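Nellum Chevron Basket, gray
Sorting and folding basket, plastic, sold as a pair

In stock — ships from the Garach warehouse
Set of 2. Also in cartons of 40 for shops and laundries, see bottom of page.

The one everybody reorders. Open top, slotted sides, solid floor so socks stay put. Sits flat on a table next to you while you fold, or on a shelf, or on top of the dryer if yours has a flat top. No lid. We get asked about a lid every week, there is no lid.

How most people use them: one for stuff that still needs doing, one for stuff that's done. Or lights and darks. Or one per kid. Tees, sweats, towels, whatever.
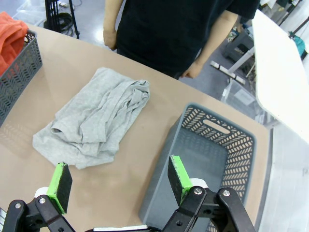 Rim is smooth all the way round, no sharp molding line, so knits and jersey don't snag when you drag them over the edge. That was a complaint with the old Vevidis basket and the reason we dropped it. Corners are rounded too. Wipe down with a damp cloth, dish soap if it's bad. Don't put it in the dishwasher, the heat will warp the floor and then it rocks.

Details
Color: gray (only color right now, white is coming in April)
Material: plastic
Sides: angled slots, chevron pattern
Bottom: solid
Handles: slot in each end wall
Weight: 600 g each
Lid: no

Handles are cut right into the ends, nothing to snap off. You can carry one full basket in each hand but keep it to clothes — not meant for wet towels in bulk or cans or books. If you need something for heavy loads look at the Jääskeläinen crate, same page as the storage boxes.

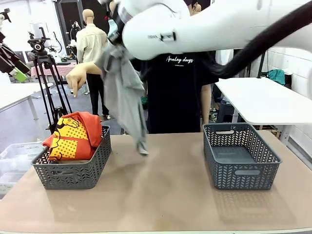
Two Nellum Chevron baskets side by side, orange print garment in the left one, right one empty.

Questions we get alot

Do they nest? Yes, empty ones go one inside the other. Give them a twist if they stick.

Will a folded adult tee fit flat? Fold it in thirds first, then yes. Hoodies, roll them.

Can I use it in the bathroom? Sure. Air gets in through the sides. Dont leave soaking wet stuff sitting in the bottom though, the floor has no holes so the water just stays there.

Can I buy one on its own? No, pairs only. Sorry.

Do you do a bigger size? Not in this pattern.

Shipping and returns
Leaves the warehouse in 2 working days. Returns within 7 days of delivery, unused, in the box it came in. If one shows up cracked send a picture of the basket and the box label and we'll send a new pair, no need to ship the old ones back.

Cartons of 40 go by freight, email for a quote before you order. Tell us if you have a loading dock or not — the driver needs to know and we always forget to ask.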